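Hura notebook -- October, gripper budget

8:40 a.m. Coffee, spreadsheet, door shut. The number Hadstead wants from me is what we plan to spend on hand-held grippers for the next stretch of Hura, and I've been putting it off because every time I sit down to do it I end up taking a gripper apart instead! So I'm writing this down as I go, and whoever picks up the ordering after me can see how I got there.

Quotes first. Vuton came back with $3808 for two complete hand-held units, camera mounts in, fingers in, shipping on top (they haven't said how much, I've asked). Bukhari is $2187 for two, but that's bare mechanisms: arms, bushings, a frame, no fingers and no mount. We'd print the fingers ourselves and do our own padding. On paper that's a gap of $1621 and it looks like an easy call, except a good part of that gap is my evenings with a bag of screws.

What I want to settle before I pick one is the padding. The felt on the pair I had over the table this morning is looking scruffy. It's fuzzy all over, the edges are ragged, and the left pad has a tuft hanging off the lower edge. Grip still feels fine to me in the hand, for what that's worth, but I don't love having stray fibers in view of the camera, and I really don't love the idea of paying Vuton for finished fingers and then swapping the pads myself anyway. Asked them what they line theirs with. If the answer is felt, I'd like a price for spares in the same order.
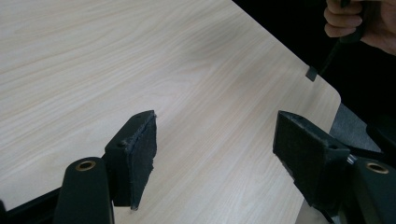
Pads and spares

Okay, so a line for felt goes in regardless. I had it under "misc" in the last budget and it vanished, and then we were cutting pads out of whatever was in the drawer. New line, own row, called PADS in capital letters so it survives the next cleanup of the sheet.

Same goes for bushings. The big brass ones at the arm ends are the part I'd least like to wait on. Vuton sells them only as an arm assembly, Bukhari sells them loose. Point to Bukhari -- a pretty big point, since loose bushings are something I can keep in a little box on the shelf and press in before lunch.

Screws: bought a bag, we're fine, leaving them out.

Open vs. closed travel. Neither quote gives a proper figure for the gap between the fingers wide open. I want it in writing. Our current spread is plenty for the stuff on the Hura list, and I'd hate to save money on something that opens narrower and then find out with a pile of awkward objects waiting.

Soft goods

Spent a while with the fuzzy sock after that. Gray, ribbed cuff with a little tan patch on it, and then the foot part is this ridiculous long pale fur. I went in right where the fur meets the knit. The pile spills over the right jaw tip and fills in most of the gap between the two, so judging from the camera view how far the jaws have closed is hard going, at least for me. That matters for the money, because I'd been tempted to skip the finger-width readout on both quotes and get it from the video. I'm not so tempted now.
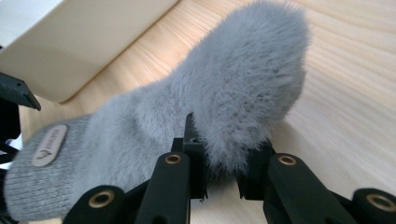
Fuzzy sock held at the line between fur and ribbed knit.

So, a width sensor goes on the must-have list. Vuton lists it as an option, no price yet. For Bukhari we'd have to add our own, and I'd guess a day of fiddling per unit plus the parts. I've put that in as labor even though Hadstead always crosses out my labor rows. Let them cross it out, at least it'll have been on the page.

Also want narrower jaw tips quoted as a separate item. The slim ones sink into soft pile nicely and I'd like a spare set that isn't hanging off somebody's only working gripper.

Where I've landed for now

Leaning Bukhari at $2187, with PADS, loose bushings, sensor parts and our own printed fingers added underneath. If all of that creeps up near the Vuton number I'll switch and not feel bad about it. I haven't done the sum yet, I need the mount cost from the shop next door first.

Still to do:
Vuton -- shipping, pad material, price of the sensor option
Bukhari -- maximum opening in writing, lead time on bare mechanisms
Both -- do spare arms come left and right, or one part for both sides?
Me -- trim that tuft, cut a fresh pair of pads, write down how much felt it takes so the PADS row has a real quantity in it

4:15 p.m. Bukhari replied about lead time only, nothing on the opening. Wrote back. Sheet is saved in the Hura folder as a draft, please don't send it on to Hadstead yet.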